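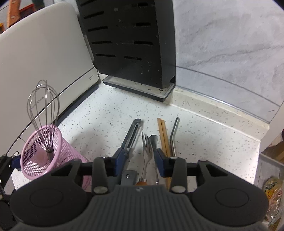 Rustier makes a hand-held data collection gripper for people who would like to teach a robot to tidy a kitchen and have already spent the robot money. I bought two in July. The quote listed them as a "starter pair," and I should have paused over the word starter.

The hardware is good. The fingers close evenly, the pads grab a fork handle or a chopstick without drama, and after an afternoon of putting utensils in a cup my wrist complained less than it did with the Maddocks we had on loan. A whisk is still a nuisance. So is anything as thin as a drinking straw lying flat on a hard counter, and you will spend more of your life on straws than you planned.

Now the budget. Replacement fingertip pads are $98 a set, and we wore through our first set in 13 days of steady use. The mounting kit is another $317, sold separately, described on the order page as "recommended" in the way that tires are recommended for a car. Arolard bundles its mount and charges more up front, so the totals end up closer than either sales rep would like you to think.

Rajeshwari Krishnan, who signs our purchase orders, asked why the spoons weren't on the spreadsheet. Fair point. Put in a line for props, and a bigger one for the hours of whoever resets the counter. That second line beat the hardware by the end of August.

Skip the Ondance software subscription for the first few months. The free export does the job, slowly.

Would I buy the pair again? Yes, with three sets of pads in the same order, to save on shipping.

Four stars. The carrying case is sold separately too.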